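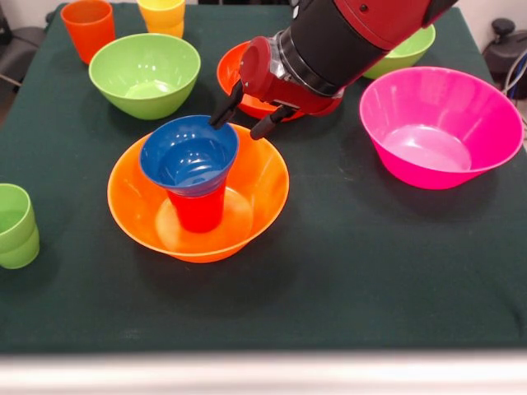
June, bench 2, a little after 9 in the morning

Picking up the tableware question again. The claim on the table is still that the Vircombe bowls and cups can live as one nested stack, cups inside the bowl, and that this saves us a shelf. I said last time I didn't believe it and I'd like to be shown.

Layout as of this morning: green cloth down, big orange bowl left of center, red cup standing in the bowl, blue cup sitting mouth-up in the red one. Looks great. My trouble is with the word "stack." Two cups in a wide shallow bowl is a tower with a dish under it. The bowl flares so much that it does nothing to hold the cup upright. All the steadiness comes from whatever flat the red cup has on its bottom, and I haven't seen anyone measure that.

The Odau sheet says the cups are "self-centering." I would like to know what that means for a plastic cup. The blue one has a ridge on the inside, which I assume is meant as a stop for whatever goes in next. If so, how far the next cup drops depends on the ridge, and the height of the pile depends on it too. The sheet gives no number for this. Takagi's older set had the same ridge, and those cups jammed when you pushed down on them. You had to twist to get them apart. I wrote that up and got told it was a bad batch. Maybe.

Shelf math, since that's the whole argument. Clear height on the Clilaria rack is 13 inches. Red plus blue in the bowl ought to fit under that easily. But the footprint is the bowl's, and the bowl is wide, so we're spending a full bowl of shelf to put away a pair of cups. Bowls with bowls and cups with cups would do better, I'm fairly sure. To be fair to the other side, keeping a place setting together does save hunting for the pieces later. I don't think it saves enough.

Cloth: the green shows everything. Lint, pale scuffs, worst in the middle and toward the near edge. I've brushed this kind of cloth before and it only moves the lint along. The idea was that bright plastic would stand out against it, and fine, orange on dark green does. So would orange on the bare bench. Leaving the cloth for now because changing it would mean redoing the notes.

Gloss is a nuisance too. Light pools in the bottom of the bowl and the inside of the blue cup is all white reflections, so judging by eye whether a cup is sitting straight is mostly guessing. I'd put a small level across the rim before I trusted anyone's opinion, mine included.

To do:
- calipers on the base of the red cup
- depth of the ridge in the blue cup
- nest and un-nest by hand, write down any sticking
- ask Odau where "self-centering" came from
- same pieces sorted by type on the Clilaria rack, compare width used

Not signing off on the shelf plan until the first 2 are done.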